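The glassware drawer, and other things I said I would sort

There is a drawer at work that will not shut. It has not shut since August, when somebody put a clamp stand in it sideways, and since then we have all developed a way of nudging it with a hip as we walk past. I have a permanent small bruise from it and so, I suspect, has everyone else, though it is not the sort of thing you compare.

On May 2, 2025 I decided I would sort it out. I had a free morning, a roll of labels and the kind of confidence that comes from having read half an article about storage on the train.

What was in the drawer

Glass, mostly. Small beakers nesting inside larger beakers, one pair so firmly that they are now a single object and will be for ever. Watch glasses wrapped in a paper towel, then another paper towel, then a delivery note from Haugen for something we never received. A stopper the size of my thumb which fits nothing we own. I tried it in everything. I even tried it in my flask, the tea sort, and it was nearly right.

There were also two thermometers in a sock. It was a clean sock, as far as I could judge, and I have put it with lost property in case its partner turns up.

The tongs problem

Crucible tongs are a lovely thing to hold and a dreadful thing to store. They have handles like scissors and a body like a heron, and whichever way you lay them down they catch on whatever was there first. Lift one pair out and you get a second pair, a length of rubber tubing and a funnel, like a magician who has lost interest.

My predecessor kept them on a hook. I know this from the label on the wall, which says TONGS in very firm capitals, under which there is a hole where the hook used to be. I ordered a replacement from Justitz. It cost more to post than to buy, and came in a box you could have kept a cat in.

Trí Nghiêm, who shares my bench and has views, thinks tongs should lie flat, alone, in a long tray, with nothing on top of them. I said we hadn't got a long tray. He said that was the whole trouble with the place.

Racks

I had always thought of the test tube rack as the one piece of equipment that looks after itself. It stands up, it holds things, it asks for very little. But a rack takes up precisely the same amount of room empty as it does full, and ours spend most of their lives empty, standing about on good shelf space like guests who arrived before the food.

The old wire ones have gone rusty at the feet and leave little orange rings. The plastic ones are better, but their holes gather a grey fluff which I have only been able to shift with a cotton bud, hole by hole, while listening to a long radio programme about canals. I can now tell you a fair bit about lock gates.

Lids

Every small round lid in the building has come to live in our drawer. I found lids for dishes, lids for pots and a lid I am fairly sure belongs to a jar of mustard. I matched what I could and put the rest in a tub marked LIDS, which already has a lid that doesn't fit it.

Laying it all out

The half-article on the train was very keen on laying things out in a row before you put them away, with plenty of bare table, so that each object can be considered on its merits. I resisted, as I resist most advice that involves clearing a table first. But I do see the appeal of a rack, a pair of tongs and a lid with some space between them. 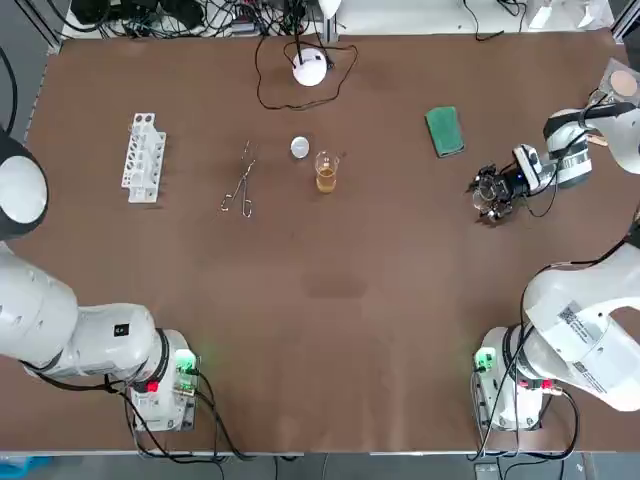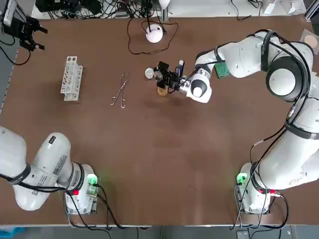 Where it all went

The beakers are on the shelf above the sink, biggest at the back, with the inseparable pair at the end as a sort of ornament. The watch glasses have a shallow box with card dividers that I cut myself, badly. Racks are on top of the cupboard, which means that I need the step stool and Trí doesn't, and he has mentioned this.

The tongs are on the new hook. It holds one pair happily and two if you don't breathe near it. The others are lying flat in the lid of the Justitz box, which is long and shallow and, I am told, more or less a tray.

And the drawer shuts. It shuts with a soft click that I had forgotten it made. It won't open again unless you lift it slightly and pull to the left, but I have written that on a label and stuck it on the front.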